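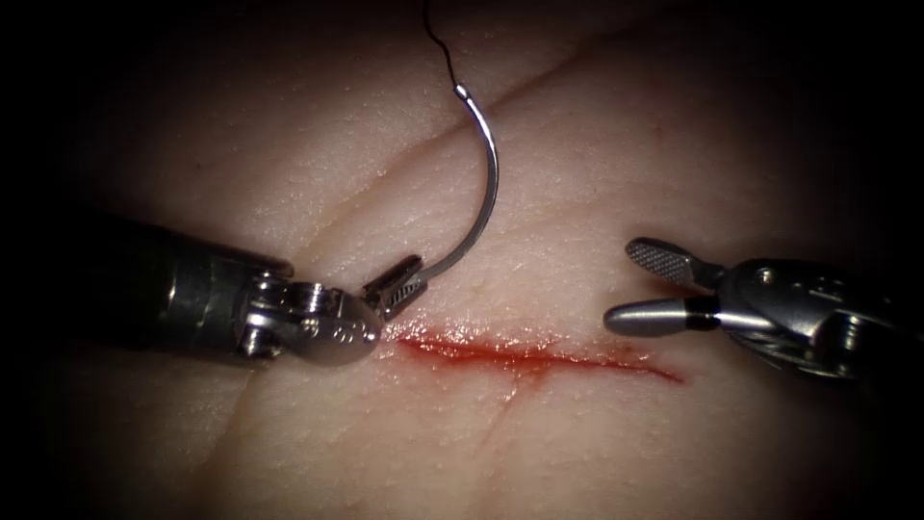
Galang Stitch Care Leaflets
README for release 14

What is in this collection

Galang is a set of plain-language leaflets given to people going home with stitches. Each leaflet was typed out from a paper copy, split into sentences, and tagged by topic. The collection was put together at Urnum for people who study how health advice is worded. It contains 700 tagged sentences from 40 leaflets. All of the text is in English.

The leaflets cover keeping the wound clean, when to wash, what to do if a stitch comes out early, signs of infection, and where to go to have stitches removed. A few also cover glue and paper strips. Burns, bites and dental work are out of scope. 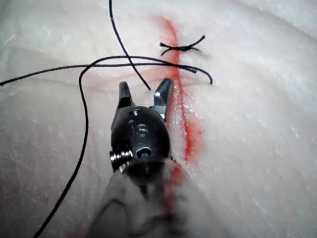

Black thread tied in a knot across a red incision line on a pale pad.

Files

leaflets.csv has one row per leaflet, with the title, the body area and the reading grade.
sentences.csv has one row per sentence, with the leaflet ID, position, text and topic tag.
topics.txt lists the topic tags and what each one covers.
changes.txt lists what changed in each release.

All files are UTF-8. Fields are separated by commas and text fields are in double quotes. An empty body area means the leaflet was written for any part of the body.

How the tags were made

Two readers at Urnum tagged every sentence separately. Where they disagreed, they talked it over and kept one tag. The disagreed sentences are marked Y in the "discussed" column, and there are 49 of them. Most are sentences that give a washing instruction and a warning together, such as "Pat dry and call us if it looks red." The tag follows the main verb.

Headings and phone numbers were left out. Clinic names were replaced with the word CLINIC. Spelling mistakes in the paper copies were kept.

Zida, the script used to compute reading grade, is in the tools folder. It counts "stitches" and "sutures" as equally hard, so leaflets that use only the second word may look easier than they are.
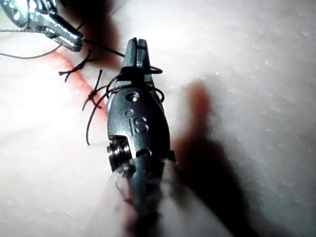 A reader of the previous release wrote that the tag "removal" was being used both for having stitches taken out at a clinic and for stitches that dissolve, and that anyone comparing leaflets on follow-up visits would get the wrong totals. The tag is now split into "removal-visit" and "dissolving". Older analyses can be matched by joining the two again.

Known problems

Leaflets for children's wounds are few, and most are about the face or scalp.
Advice on swimming differs from leaflet to leaflet. We did not mark any version as correct.
Tables in the paper copies were typed as sentences, so some rows read oddly.
The Kastthorpe leaflets came without page numbers, and their sentence order may be off.

Use

The collection is for research on wording and reading level. Please don't use it to give care advice. Several leaflets are out of print and their instructions may have been replaced.

You may copy and change the tags freely. Report errors with the leaflet ID and the sentence position. Corrections received by the end of July go into the next release.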